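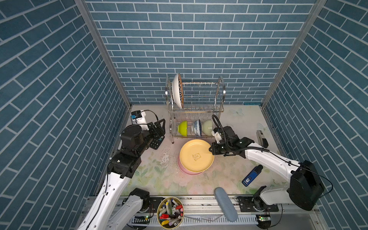 # Re: Hard water, white film on plates – what did you do?

Hello all,

I read the list mostly in the evening, so my answer comes a bit slow. The question from last week was this:

> We moved to Stenach in December and since then every glass and every plate gets a white film. The old house was in Dromton and we never had this there. I wash by hand, I have no dishwasher and no place for one. The landlord says the water is fine to drink and I believe him, but my kettle looks like a cave. Does a filter jug help? Is it worth it to buy one of those softener units that go under the sink? Or do I only need to dry everything with a towel for the rest of my life?

I have lived on the Stenach side of the valley for seven years, so I can tell you what I tried. I am not a plumber. Please correct me if I use a wrong word for some part.

First, the number. I bought a cheap test kit with drops, and then I sent a bottle to the lab in Surorport to be sure. They wrote 324 mg per liter, as calcium carbonate. That counts as very hard. Dromton gets its water from the reservoir and not from wells, so it makes sense that you did not have the problem there. Your landlord is right that it is fine to drink. I even like the taste more.

## Filter jug

It helps for tea and for the kettle. For dishes it is no use, you will not wash a pot with jug water. The cartridge was also finished much sooner than the box promised. I stopped buying them after the first winter.

## Vinegar

For the kettle, plain white vinegar, 2 parts water to one part vinegar, bring it to a boil, switch off and leave it for an hour. Then rinse well and boil once with only water. Citric acid powder does the same job and smells less. Do not mix either of them with bleach, and keep them away from marble or other stone counters.

For plates and glasses I put a small splash of vinegar in the last rinse water. The film is mostly minerals that stay behind when the drops dry, so a weak acid rinse leaves less of it.
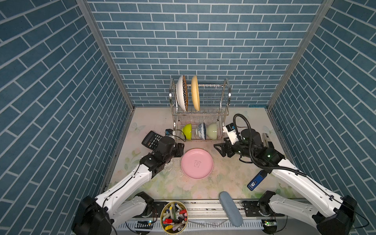

I should say that I do this only for ceramic and glass. My neighbor did it with old plates that had gold on the edge, and she was not happy with the result. Cast iron also does not like it. For knives I just wash and dry them by hand at once.

About the towel: yes, drying by hand is the thing that works best, I am sorry. But you do not need to do it for everything. I dry the glasses and the dark plates, where you see every spot, and the rest can stay to drip. It makes a difference if plates stand upright with some space between them, so that the water runs down and does not sit in the middle. Bowls are more difficult, they hold a ring of water at the foot. I tip them a little to one side.

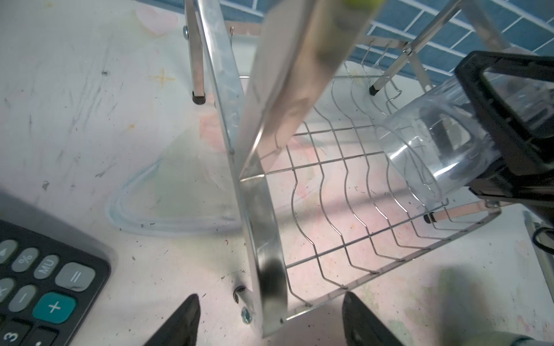 *Dish rack with wavy wires that keep the plates upright.*

## The softener

We rent, so for a long time I did not want to touch the pipes. Then our water heater died – full of scale, the man took out almost a bucket of it – and the owner agreed to pay for half of a softener. We chose the Sepp, the smaller model. It uses salt and it needs a drain and a power outlet close by, so please measure under your sink before you order anything. Mine did not fit there and now stands in the hall closet.

My setting is 50 on the dial. At the factory setting the water felt slippery, and I could never tell if the soap was gone from my hands. The cold tap in the kitchen is not connected to it, we drink from that one. If somebody at home has to watch their salt, I would ask a doctor about this point first.

With softened water you need much less dish soap. I used the old amount for weeks and wondered about all the foam.

So for your case, in a rented place and with no dishwasher, I would start with citric acid for the kettle and the vinegar rinse for the glasses. Ask the landlord when the heater was last opened, this may interest him more than your plates.

One question back to the list: does anybody know a shop on our side that still sells the salt in the small bags? The big ones are too heavy for me on the stairs, and the store by the station has stopped with them.

Greetings from upper Stenach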